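Re: [home-manip] Tote handling as a chore benchmark

On the list last month, the Pesitz maintainer wrote:

> We consider bin carrying solved. Gernine moved 467 totes
> in a row without a drop. I'd rather we spent the August
> release on folding and wiping.

I don't agree that it's solved, and I'd like to keep it in the August release.

The 467 run used rigid opaque totes on a fixed rack, at a known height, with a tag on each face. That is a conveyor problem with legs. The Furkeretti office set has latch-lid boxes in frosted plastic, and our numbers there are much worse. Of 676 grasp attempts with the Tamiru stack, 45 percent ended with both grippers seated on the side strips. The rest were one-sided, or the planner timed out waiting for a stable depth estimate.

Failure modes, most frequent first:

1. Depth returns through the plastic. The floor or the contents get fused into the top surface, and the plane fit lands low.
2. Latch versus handle. On these boxes the black side strips are where a person takes hold. Squeeze the wrong edge and the latch lets go under load.
3. Lid state. The policy has no separate notion of a lid alone and a closed box, and it plans the same lift force for both.
4. Clutter at the put-down end. Open drawers and chair bases are missing from the map more often than not.

Item 3 is the one I'd fix first – a contact check before the lift would cover most of it. Raising the depth confidence cutoff to 80 cleaned up the plane fit but left holes where the lid should be, so I backed it out.

A person does all of this without looking twice. Until a mobile base can do it in an ordinary office, I'd score the chore as open. 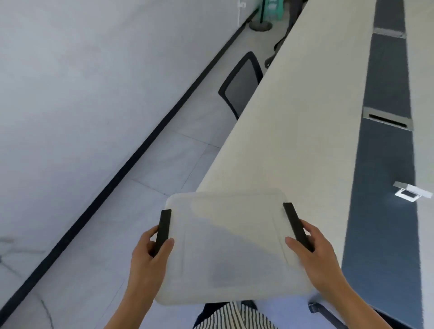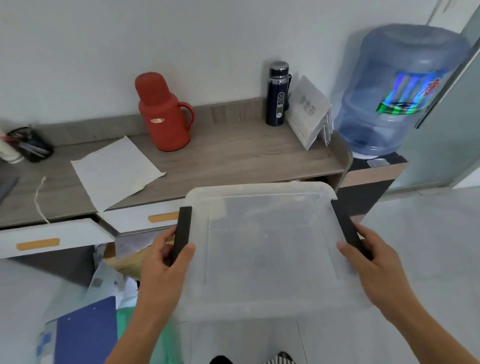
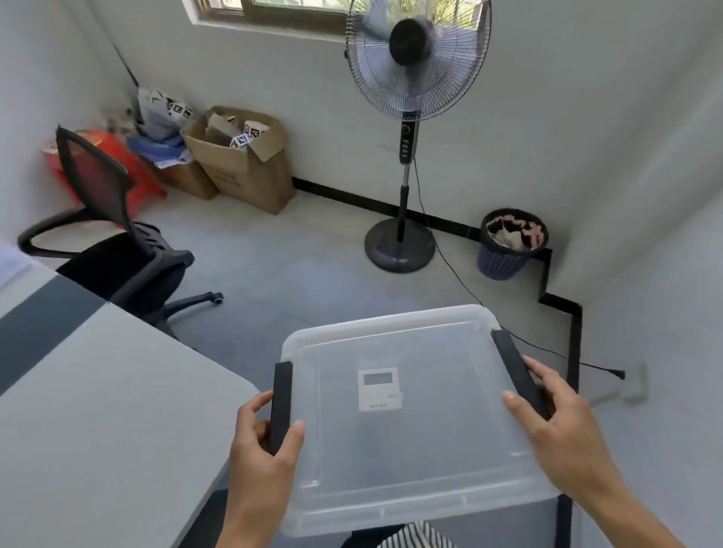
Two-handed hold on the black side strips, frosted plastic, all three views.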